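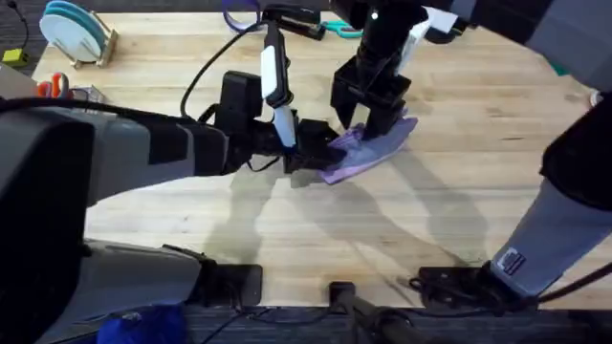 Fig. 1. The purple piece, wrinkled, on the wooden tabletop.

Folding your Pletgate cloth

Take your time over this part, especially if the cloth is new to you, and give yourself a good clear stretch of table in front.

1. Lay the cloth down at whatever slant feels comfortable.
2. Take hold of both ends and ease it out gently, then bring one long side over the other.
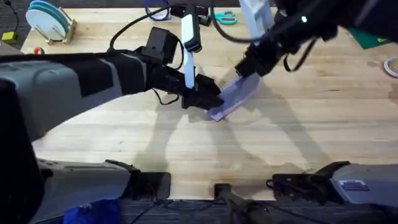 Fig. 2. Long and narrow, held at both ends, low over the table.

3. Smooth it along its length and let it rest for 20 seconds.

Note: a few small creases do no harm at all!

Caution: please don't tug hard at the corners.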